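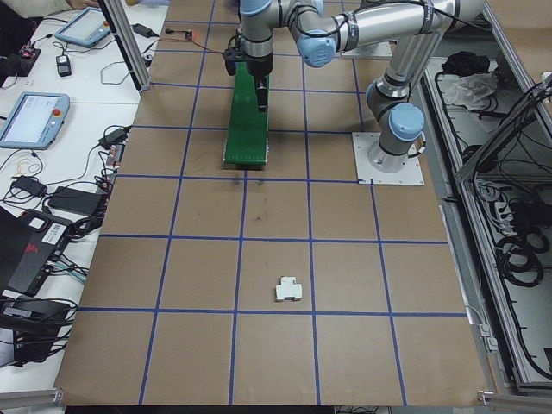

Courses > Airfield and Event Operations > Unit 6 handout

Schedule | Readings | Handouts | Ask a question

Unit 6: Wind limits and the display line

OK, so last week we got as far as the morning briefing and ran out of time right when it was getting good. I promised I'd write up the rest, so this covers wind, the display line, and the bit about old airplanes that half of you asked me to repeat.

Start with the crosswind. A light vintage airplane with a tailwheel really doesn't like wind from the side, and most of them were built for big open grass fields where you just pointed into the wind and went. Put one on a single paved runway and your options shrink fast! At Curano, our case study for this unit, the runway sits nearly square to the afternoon sea breeze, so the light stuff flies in the morning or it doesn't fly.

Remember how to split the wind into parts. Take the angle between the wind and the runway, find the sine, and multiply by wind speed. At 70 degrees off, you're getting nearly all of it as crosswind. (Yes, you can use the chart on the exam. I would.)

Now the display line. It's the line on the ground, or on the water, that pilots must not cross toward the crowd. For our exercises we use the Cenine field manual, which sets it at 100 meters for slow flypasts and 214 for aerobatics. Those are class numbers only! Real shows go by their own country's rules, and you look those up every single time.

Over water you have to mark the line with something a pilot can see. The Jundard case uses moored orange buoys, and I want you to think about what happens to them when the tide turns. Read the Kettani report too, mainly the pages on how late changes to the running order reached the pilots. I find that part more useful than the weather pages, but argue with me if you disagree.

For next time:
- Work the crosswind problem for Curano, both runway directions.
- Sketch a display line for Jundard at low tide.
- Write up a 20 minute gap in the program and say who you'd tell, and in what order.

Bring a calculator and a pencil.

Contact the course office | Copyright Airfield and Event Operations | Back to top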